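Galerie: Plüschartikel und Textilobjekte, Bestand Putix

Die Seite zeigt Stücke aus dem Bestand Putix, Stand Dezember. Der Bestand umfasst 41 Positionen, überwiegend gestickte und applizierte Ware in Lebensmittelform. Ältere Zugänge aus der Reihe Brollow sind gesondert verzeichnet und hier nicht enthalten.

Zur Erfassung: Jedes Stück erhält eine Inventarkarte mit Grundform, Farbe, Aufschrift und Zustand. Maße werden ohne Füllungsdruck genommen, auf 3 mm gerundet. Aufschriften werden buchstabengetreu übernommen, Zeilenumbrüche mit Schrägstrich markiert. Bei Stickerei ist zusätzlich die Fadenfarbe anzugeben - Abweichungen zwischen Schrift und Ziffern gehören in eine eigene Zeile.

Zur Lagerung: Kartons Typ Fetton, Einlage aus säurefreiem Seidenpapier, Belegung bis zu 30 Stücke je Karton. Flaschenformen werden liegend eingelegt, Etikett nach oben. Kein Vakuumbeutel, die Füllung richtet sich danach nur unvollständig wieder auf.

Gruppe Flaschen und Gläser

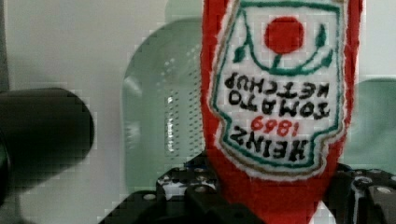
Ketchupflasche, Plüsch, rot. Etikett weiß, grün gestickte Umrandung, Aufschrift HEINZ / 1869 / TOMATO KETCHUP. Schrift schwarz, Jahreszahl rot. Motiv: Tomate mit grüner Ranke und Blättern.

Bei roter Florware ist vor dem Einlagern die Farbechtheit zu prüfen: weißes Baumwolltuch, trocken, zehn Hübe an verdeckter Stelle. Färbt das Tuch an, wird das Stück einzeln verpackt. Die Prüfbögen liegen im Ordner Vlachopoulos, Register 200.

Nächste Gruppe: Backwaren, in Bearbeitung.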